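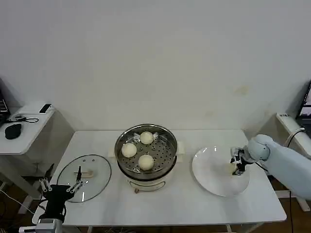 Nov 17, 2022

Ok so quick one before work. Hesico lost again and I need to get it out of my system.

2-0, away, in front of maybe the quietest crowd I've heard on a stream all year. The stream dropped out twice in the first half so I missed the build-up to their first, came back and the keeper was already sitting on the grass with his arms out. Watched the replay later. It's a bad goal. Free header from a corner, six yards out, and our two centre halves are marking each other.

I've been saying since September that we can't defend corners. Zonal, apparently. Fine if you've got blokes who attack the ball. We've got Vanik, who is a lovely footballer and plays out from the back like a midfielder, and who hasn't won a header I can remember. And we sold the one who could.

Which brings me to the transfer stuff.

Everyone in the group chat is losing it over the Plenar rumour. For anyone who hasn't seen it – Plenar have supposedly asked about Lajos Kun, with a view to doing something when the window opens. No bid. Asked. The local paper ran it, then three or four of the aggregator accounts ran the local paper, then the local paper ran a follow up saying there was "growing interest". Growing from where? It's the same story going round in a circle.

Still. I think he goes.

He's got 230 games for us, he's out of contract at the end of the season, and he's had the same number of conversations about a new deal as I have. The club says talks are "ongoing". They said that about the full back too and he was unveiled somewhere else holding a scarf a fortnight later.

What would we get for him? The number going around is 300 grand, which is a joke for a player of that quality but probably fair for one who can walk for free in a few months. If I was the board I'd take it and I'd hate it. If they spend it on a proper centre half I'll hate it less. They won't. They'll spend it on another winger, we've already got four and none of them track back.

Got asked in the comments last time why I rate Kun so much when he barely scores. Go back and watch the derby. Not the goals, watch him when we dont have the ball. He's pointing the whole time. Shuffles the full back over, drops in, wins the second ball, gives it to someone better placed and then does it again. Take him out of that midfield and you've got Ko running around on his own trying to press three people. Ko is nineteen. Great engine, going to be a real player, but he picked up a booking after eleven minutes last night because there was no one behind him to cover and he had to pull a shirt.

That's the other thing. Why was Kun on the bench?? The gaffer said "managing his minutes". He'd had nine days off. Either he's carrying something or his head's been turned or they're already keeping him wrapped up for the sale. None of those are good. He came on at 60 and we looked better straight away, had most of the ball, made one decent chance, and then conceded on the break from our own corner. Our own corner! I turned the sound off after that.

Couple of positives becuase I promised I'd try:

The young keeper kicked well. Nothing he could do for either goal.

Vanik's passing was very good, that diagonal to the left in the second half was worth getting up at 4.45 for. Almost.

Away end sang right to the finish, you could hear them on the stream when it was working.

Now we've got the break, then two home games back to back, both against teams below us. Need four points minimum or we're properly in it. I'd go back to three in midfield, Kun and Ko together with someone sitting, drop one of the wingers, don't care which. And please, man mark the corners. Just try it. Can't be worse.

Will do the player ratings on the weekend if I get time, half of them are going to be fours anyway. Also still looking for someone to take my second seat for the first home game, east side, row K, message me if you're keen. Right, I'm late for the train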